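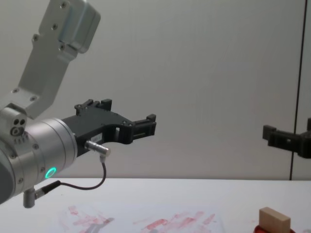 I love a bad guy. I've loved them since I was a kid sitting way too close to the TV, screaming at a guy in purple trunks who had just hit somebody with a chair. So when Drellbridge Wrestling started giving every single villain on the roster a sad backstory, I got a little cranky about it, and I've stayed cranky ever since.

Take Ville Leinonen. For 2 years he was the most hated man in the company, and it was wonderful! He'd stall, he'd complain to the ref, he'd roll out of the ring and tell some poor dad in the front row to sit down. Over 400 people in that hall in June, and every one of them wanted to see him lose. Then somebody backstage got nervous, and we got a video about his lonely childhood, with piano music. Piano music! The next show, half the crowd clapped for him and the other half went to get nachos.

I get why they do it. The shows stream now, and Bivano puts them on early in the evening when families are watching. Nobody wants angry emails from parents. But kids can handle a jerk. My niece is eight and she booed Aušra Sproģis so hard she lost her voice, and she talked about it all the way home (well, whispered about it).

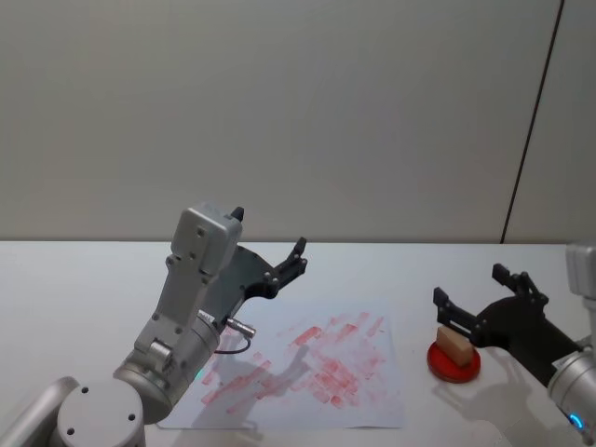 Two robot arms over a white tabletop, with a plain wall behind.

What bugs me most is what it does to the good guys. Iresha Siriwardena is the best babyface they have, maybe the best they've ever had, and she's spent the whole spring wrestling people we're supposed to feel sorry for. Who is she saving us from? When she finally pinned Leinonen I should've been out of my seat. I was sort of sitting there wondering if he was okay.

Back around 2000 I watched a guy at our county fair cheat his way through a match with a roll of quarters, and he never explained himself once. He just liked winning. I still remember his stupid grin.

So give me one. Let Tiina Sjöberg be rotten from now until Christmas, no apology and no piano, and put Siriwardena across the ring from her. I'll buy the ticket today.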